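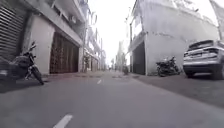
How to clean the condenser coil on an under-counter fridge

If you run a café or a small commercial kitchen, the chances are you've got at least one under-counter fridge humming away beneath the sandwich bench, and the chances are just as good that its condenser is wearing a thick grey jumper of flour, lint and grease. Ours certainly was! I put this job off for most of my first year at Havgate, and I'd love to save you the repair bill I got in November (we won't talk about that).

Set aside an hour or so after close. You'll need a soft brush with long bristles, a vacuum with a crevice tool, a Phillips head screwdriver, a torch, some warm soapy water and a few old tea towels you don't mind throwing out.

Step 1. Move the stock
Shift anything perishable into the coolroom or another fridge before you touch the power. Dairy and cooked chicken first, then the rest. Tell whoever is closing with you, so they don't pop the milk back in while you've got your head under the bench.

Step 2. Turn it off at the wall
Switching off the thermostat isn't enough, as the fan can still have power. Turn it off at the wall and pull the plug right out. If your unit is hard-wired, isolate it at the board, and if you're unsure which breaker is yours, stop there and ring your sparky.

Step 3. Take off the grille
On our Polteck it sits at the front, down low, held by a screw at each corner. Some models have it round the back, which means rolling the whole thing out (unlock the castors first, please, I've bent one). Put the screws in a cup. Wash the grille in the sink and leave it to drain.

Step 4. Brush, then vacuum
Shine your torch in and you'll see rows of very thin metal fins. Brush gently in the same direction as the fins, top to bottom, and never across them, because they fold over like wet cardboard. Hold the vacuum nozzle close by with your other hand to catch the fluff as it drops. Go slowly, and have a second pass once you think you're done. Geum-ok Yeom, who trained me, used to do three.

Step 5. Wipe the fan and the floor
Wipe each blade with a barely damp cloth and let it dry. While you're down there, mop underneath. You may find a teaspoon or two.

Step 6. Put it back together
Refit the dry grille, plug in, and let the cabinet get back down to 5 degrees or below before you restock. Check with a probe thermometer, as the display can be a bit optimistic. Ours is 900 mm wide and takes nearly an hour on a warm night.

I do this monthly, and fortnightly for the fridge beside the fryer. If the coil is clean and the cabinet still won't hold temperature, check the door seals, then book a refrigeration mechanic. Anything involving gas is their job and never ours.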